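Hourani Event Rooms
Floral Props Inspection, Checklist F-3
Area: sorting room, Kastley building
Period: July
Inspector: Abla Awwad
Stock covered: artificial hydrangea, light blue, loose stems and greenery

Rating key
OK: meets the requirement
C: acceptable with comment
R: repair before next issue
NA: not applicable at this inspection

Section 1. Work surface and floor

1.1 Tables level and of equal height at the joint. OK
Comment: Two white tops in use, pushed together. Checked by hand along the seam. No lip that would catch a petal edge or a sleeve.

1.2 Table surface clean, no adhesive residue. C
Comment: Old glue spots scraped off before the start. One faint ring remains and does not transfer to fabric.

1.3 Walkway clear on both long sides. C
Comment: Power strip and cables on the floor along the table. To be moved out of the walking line.

1.4 Lighting adequate for color matching. OK
Comment: Blue stock has to be checked under the ceiling lights with the blinds down. Daylight makes the lighter petals read as white and the batches get mixed.

1.5 Stems laid out singly before inspection. OK
Comment: Stems to be spread on the table with the heads apart. Do not inspect from the carton.

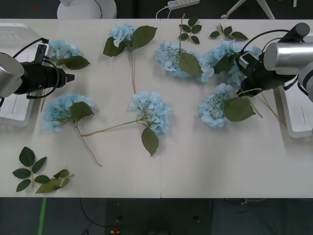

1.6 Loose greenery kept with the stems it is issued with. C
Comment: Leaf sprigs are recorded under the same stock line as the hydrangeas. The Dustari stock sheet still lists them as separate items. Sheet to be corrected, stock left as is.

Section 2. Stems and leaves

2.1 No exposed wire at the cut end. OK
Comment: Run a gloved thumb over each end. Any stem that snags the glove goes in the repair bin with a tag.

2.2 Stem holds its shape when set upright. C
Comment: Two stems from the older Skesari carton lean under the weight of the head. Usable in a full vase, not as single stems.

2.3 Leaves firmly seated. R
Comment: Leaf collars slide on several stems when pulled lightly. Re-glue at the collar only. Glue on the leaf face leaves a shiny patch that shows under spotlights.

2.4 Leaf edges free of fraying. OK
Comment: Short loose threads trimmed with small scissors. Do not pull.

2.5 Branch points free of cracks or whitening. OK
Comment: Look at the branching from below, with the bunch held at eye level. Stress marks form on the underside of a curved branch and are missed from above. Where thinner stems have looped around each other, free them before bending anything back into line.
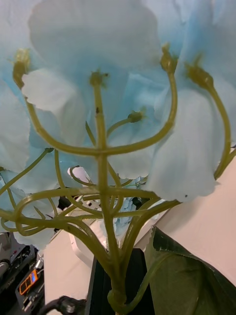 2.6 Branches returned to their original spread after storage. C
Comment: Open the lower branches first, then the upper ones. Working in the other order presses the heads against each other and creases the petals. The previous checklist had this step reversed and should be removed from the binder.

Section 3. Flower heads

3.1 Color consistent within each issue group. C
Comment: Pale and stronger blues are both acceptable for this stock line. Keep the palest heads for the outside of an arrangement.

3.2 Petals free of dust. R
Comment: Dust found deep in the heads on carton 191. Use the soft brush, then cool air on the low setting. No water and no spray cleaner.

3.3 Petals free of specks and stains. C
Comment: Dark specks to be lifted with dry tape. If the mark stays, turn that side inward and note it on the tag.

3.4 Heads secure on the stem. OK
Comment: Quarter turn test applied. Stop at the first resistance.

Section 4. Fire and storage

4.1 Flame retardant certificate on file for each carton. R
Comment: Certificate missing for carton 464. Carton is held back from issue until the supplier sends a copy. The label on the lid is not accepted as proof.

4.2 Minimum distance from portable heaters, 100 cm. OK

4.3 Cartons stored off the floor. OK

4.4 Cartons not stacked more than 3 high. C
Comment: One stack of four found near the door and taken down during the inspection. Shelf labels to be reprinted with the limit in larger type.

4.5 Heads protected in the carton. C
Comment: Tissue between layers is thin from reuse. Replace at next repack. Newspaper is not to be used on pale stock, as the ink rubs off.

Items open at close of inspection

2.3 Re-glue leaf collars, cure overnight before packing.
3.2 Clean carton 191 and recheck the inner petals.
4.1 Obtain certificate for carton 464.
1.6 Correct the stock sheet entry for loose greenery.

Items rated C need no recheck before issue. Items rated R are to be reinspected by a person other than the one who made the repair.

Signed: A. Awwad
Copy to: Kastley stock office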